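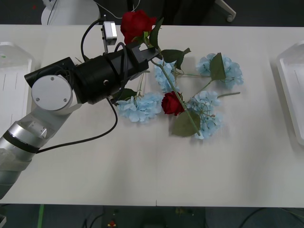

An artificial red rose in the gripper, over the white tabletop.

Amaral Braille Loan Shelf: Your Questions

Last updated Wednesday, October 6, 2021

What can I borrow?

Braille displays, mostly! Right now the shelf has the Mindano in two sizes, a few Dikholm notetakers, and a drawer of older displays that still have plenty of life in them. We also lend braille keyboards for phones. We don't lend magnifiers or reading machines, but if you call we'll gladly tell you who does in your area.

Who can borrow?

Anyone in the state who reads braille or is learning to. That includes parents of young readers, teachers, and people who lost vision last year and are only on the letter G. You don't need a doctor's letter and you don't need to be enrolled in anything.

How long is a loan?

Three months. You can renew once if there isn't a waiting list for that model. The small Mindano nearly always has a waiting list (it's a lovely little thing and people hate giving it back), so please plan on one term for that one.

Do I have to be a fast reader?

Not at all. Gleice Tavares, who runs the shelf, started on a 12-cell display reading one recipe line at a time, and she'll tell you it was the best thing she ever did for her speed. With a short display you press the pan key a lot, and after a couple of weeks your thumb does it without asking you.

Will it work with my computer or phone?

Very likely. Every display we send out has been paired with at least one phone and one laptop before it goes in the box. If you use the Sallenel screen reader, turn on the braille module first. It's under Output, then Braille, and it's off by default. Restart Sallenel after you check the box, or the display will connect and then sit there saying nothing at all. We get more calls over that checkbox than over anything else on this page.
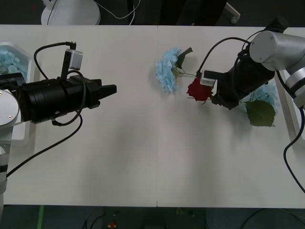

If you're on an older version, the setting is called Tactile Output, and you'll have to pick your display by name from the list. Dikholm units show up there under their model number, 941, with no maker's name next to it.

Can I get contracted braille and computer braille on the same display?

Yes, and it's wonderful once you have it set up. On the Mindano, hold Space and press G to switch tables. On the Dikholm it's in the menu under Translation. Your screen reader can also do the translating, but pick one or the other. If both are on, you'll get some very strange spelling.

What does it cost?

Borrowing is free. We pay shipping out to you, and you pay shipping back unless you qualify for Free Matter for the Blind, in which case we put the label in the box for you. There's a refundable deposit of $200 on the 40-cell models only.

What if I break it?

Call us! Stuck pins happen, and they usually mean dust or hand lotion. Please don't open the case and please don't use rubbing alcohol on the cells. A barely damp cloth on the outside is fine. Normal wear is on us. If it goes in the lake, we keep the deposit and we'll talk.

Can I put my own books on it?

Please do. The Dikholm holds around 1000 books on its memory card if they're plain BRF files. We erase the card when the display comes home, so copy off anything you want to keep, bookmarks and notes included.

Is there any training?

Rok Pavlović teaches a phone class on first steps with a display, and it's a blast. He keeps it small so everybody gets to ask things. You'll want your display charged, paired, and on a table in front of you, with your phone on speaker. The next new group starts in February. If you can't wait that long, ask for the audio lessons and we'll send you the link.

Do you take donated displays?

We'd love them! Working or not, any age, with or without the charger. Old units give us keys and cells for repairs. Please remove your files first and tuck in a note saying what works and what doesn't. Braille or print is fine for the note.

How do I ask for a display?

Call the Amaral office or use the request form. Tell us which phone or computer you have, which screen reader you use, and whether you need large or small. If you don't know which size you want, say so and Gleice will call you back.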